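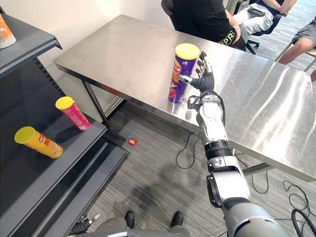 Figure 3. The public demonstration at the Dondcombe hall, from the head camera.

4.2 Sessions with visitors present

The open day gave us our first chance to run the shelf task in front of people who had never seen the system, and we were delighted by how much we learned from it. In the laboratory at Plolton, every trial had been run with the same two operators standing well back from the workspace. At Dondcombe the visitors came and went as they pleased, talked to each other and asked to see things again. As Figure 3 shows, people sat close to the far side of the steel table, one of them with an arm resting on its edge, while the right hand was at the purple canister with its thumb against the side. Chip canisters suited the day very well. They are familiar, their bright yellow lids are easy to pick out from a seat across the room, and a child can tell at once whether one is standing up or lying down.

We ran the task from the morning opening until the hall closed on Friday, and logged 503 attempts in all. An attempt began when the operator released the arm and ended when the hand had let go of the canister or the operator called a stop. We kept the controller exactly as it was in Section 3. The only change was a lower limit on arm speed, which Tariq Cheema set before the doors opened and which stayed in place all day. Visitors could choose the next item and say where on the table it should go, and they were wonderfully inventive about it! Several asked for placements right at the rolled front edge, a region that is barely covered in our training set of 2273 laboratory trials.

The reflections on the tabletop deserve a comment. Steel had been our worst surface in earlier work, and we had planned to cover it with a mat. Furtună, the planning module, handled the bare metal well enough in the setup hour that we left the mat in its box. Canisters lying on their sides remained the harder case – the hand often needed a second approach, and visitors tended to lean in and cheer for it when it did.

At the end of each group's visit we asked for spoken comments and wrote them down by hand. The most common request was for a sign that the arm was about to move. We had simply not thought of this, having grown used to the sound of the joints, and we have now added a short tone 30 frames ahead of each reach. The tone will be tested at Uturico in December, with the same shelf and a larger set of packages.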